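Resealing the bathroom at Ernthorpe
1/13/24

The silicone round the bath had gone black along the long edge, and the bead at the tap end had lifted off the tile. I put off replacing it in March because the last attempt, with a cheap general-purpose tube, lasted less than a year. These are my notes on the second attempt.

Removal took longer than everything else put together. I cut along the top and bottom of the old bead with a Latis scraper, pulled out what would come, and left remover gel on the rest for 2 hours. The gel softens the residue but does not dissolve it. It still has to be scraped off, then wiped down with methylated spirit until the cloth comes away clean.

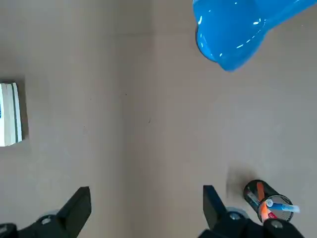 The gap itself was uneven. At the tap end it measured 2 mm, at the far corner 7 mm. Anything over 5 mm or so I would rather back with foam rod, so I pushed a length of 10 mm rod into the wide section and kept it just below the rim of the bath. Without it the sealant sags into the void and cures too thick in the middle.

I filled the bath before sealing. An acrylic bath drops slightly under load, and a joint made with the bath empty is stretched every time somebody uses it. The water stayed in until the next day.
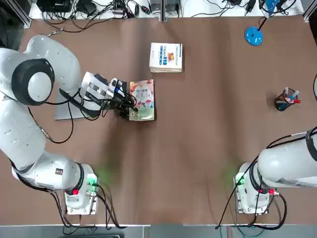
Xuân Nông disagreed with this when I posted the first half of these notes: a bath on a properly braced frame should not move enough to matter, and filling it only hides a loose foot. That is a fair point. I took the side panel off and found one foot turning freely. I wound it down, tightened the locknut and filled the bath again anyway.

For the sealant I used Bralavetti sanitary grade in white. The nozzle was cut at an angle with an opening slightly wider than the gap. I pushed the gun away from me at a steady rate and smoothed the bead with a plastic profiling tool, one pass only. A second pass drags the skin and leaves ridges.
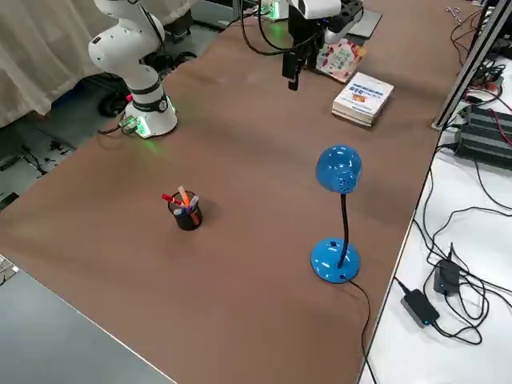
Masking tape is worth the effort on textured tile and not much use on smooth tile. If you do use it, pull it off while the bead is still wet.

Costs, excluding tools I already had: sealant, gel and foam rod came to £64, most of it the gel. I have half a tub left, which will do the shower tray.
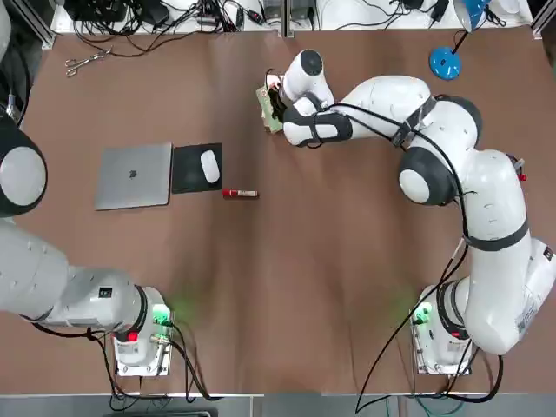

Two arms at a brown table.

The shower tray is next. It has a flexible upstand, so the method will differ, and I need to check whether the remover is safe on it.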